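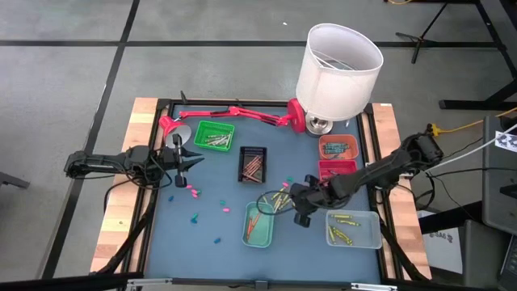
Tesadley Walking Maps: progress report, second period

Hello Agnes, and hello to everyone else at the Giltent fund who gets handed a copy of this! It's been a busy stretch, so I'll start with the part you asked about most in your last note, the maps themselves.

We now have 121 hand-drawn maps of the walk to school, from kids at both schools on the Irka side of town. That's more than I'd dared put in the application. The younger ones mostly draw dogs, front doors and the candy store (very large, usually bigger than the school). The older ones are strict about corners and will argue with you over which side of the street the mailbox is on. I love them all, and I've had to stop myself from reporting on each one.

What we asked the kids

The instructions changed after the first month. We used to say "draw your way to school," and we got a lot of houses with smoke coming out. Now we ask for three things: the way you go, a place you like, and a place you don't like. The last one has been by far the most useful. The underpass at Vlachou Street turns up again and again, always scribbled over, and so does the crossing by the old bus garage, where the light changes before a second grader can get to the other side.

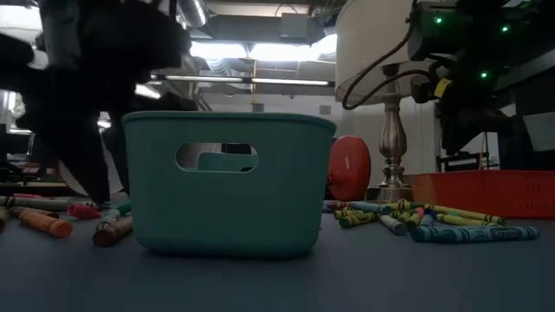 Color coding was the other big change, and I fought it for weeks. I thought a key would make the maps stiff, but without one we couldn't compare two maps drawn in different classes. So there's a key now, and it's short. With crayons lying on both sides of the teal basket, that orange one at the front is the color for "I don't like it here," red is for busy roads, and brown is for shortcuts across grass or dirt. Everything else is free choice, and the kids take full advantage — we have a purple river and at least one gold grandmother.

Going out to look

Drawing was only ever half of it. We picked 13 spots that kept coming up and walked to each of them at about the time school gets out. Lorenz Hämmerli came along with his measuring wheel and wrote down sidewalk widths, curb heights and how long the signals give you. He's a retired surveyor and he does not round up.

The worst one is the bus garage crossing. You get 17 seconds, and if there's a car turning in from Vlachou Street you can lose half of that waiting to see what it'll do.

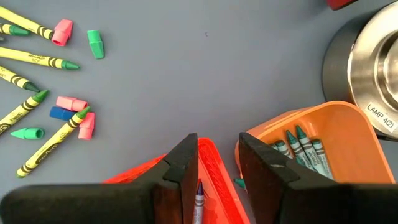 The underpass is a different kind of problem. It's wide enough and the pavement is fine, but two of the lamps are out and the drain at the north end backs up, so people hug the wall. I've written to the city about the lamps and had a friendly reply with a ticket number. No word on the drain yet. I'll call again in December if it's still quiet.

Where we're behind

The printed map is late. I'd hoped to have a draft with this report and I don't. Putting so many drawings onto one street plan has been slower than I planned, mainly where kids have combined streets or left out a whole block they find boring. I'm redoing the east side now. The parent survey is also thin, with nearly all the replies coming from one school, and I'd like to send it out again on paper.

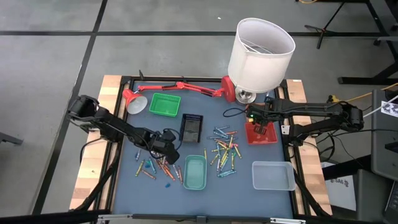 Money and what's next

Spending is a little under budget. Paper and art supplies cost less than expected, and the print money hasn't been touched for the reason above. I'd like to move a small part of the travel line over to translation so the survey can go home in Spanish and Portuguese too. Agnes, could you tell me whether that needs a form or just a yes by email?

Coming up: finish the east side, get the draft map to both schools for corrections, and hold an open evening at the library where families can look through the originals. You're very welcome to come! It'll be from 5:30 p.m. on, and I'll send the date once the library confirms the big room. The signal timings and Lorenz's measurements are in the attached sheet, with his notes left the way he wrote them.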